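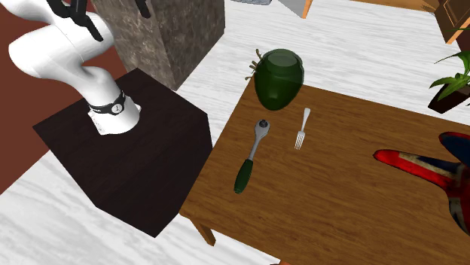

3.2 Cell set-up and upkeep

The simulated cell used in the Steddale trials is made of one arm, one gripper, a pedestal and a work table. It was first built in May as a copy of a bench layout at Lekilent and has since been kept as a separate model, with its own settings and its own fault log. This section sets out how the cell is placed, checked and repaired.

Figure 2. Simulated cell with the arm on its pedestal and the work table alongside. The wrench, fork and green jar lie on the half of the table nearest the arm.

The base plate of the arm is fixed to the flat top of the pedestal, and all other positions in the cell are stored relative to this plate. The pedestal stands on the floor beside the table and does not touch it. An earlier version had the arm mounted on the table itself, but any change of table then moved the base as well, and stored paths had to be worked out again. With a separate pedestal the table can be swapped and only the table offset is altered.

The stone column behind the pedestal is treated as a fixed obstacle. It is entered in the planner (Zervas) as a plain box, slightly larger than the drawn shape, so that the elbow and gripper keep clear of it when the arm folds back. The plants and furniture beyond the table are drawn but have no collision shape, as the planner's outer limit stops the arm before it reaches them.

Objects on the table are let go from a small height and left to settle for 200 steps before the arm is allowed to move. Thin items gave the most trouble. The fork sank into the table top in early runs - its collision mesh was too coarse at the tines - and was given a finer one. The ratchet wrench was split into two bodies, head and grip, joined rigidly, which gave a more believable balance when it was lifted by one end.

Upkeep follows a short routine. Before each batch the arm is driven to its home pose and the joint readings are compared with the stored values. The fingers are then opened and closed once with nothing between them. A batch consists of 3840 episodes, and the routine is repeated if a batch is stopped part way.

The one serious fault in the period was in the gripper. In the second batch the finger linkage drifted out of step after long runs, and 3563 episodes had been completed before the home check was added and the drift was found. The cause was a missing limit on one linkage joint. The limit was restored in the Tratitholm model file, the joint damping was raised by a factor of 2, and the whole batch was run again. Results from the faulty batch are not used in Section 4.

Last updated: 21st June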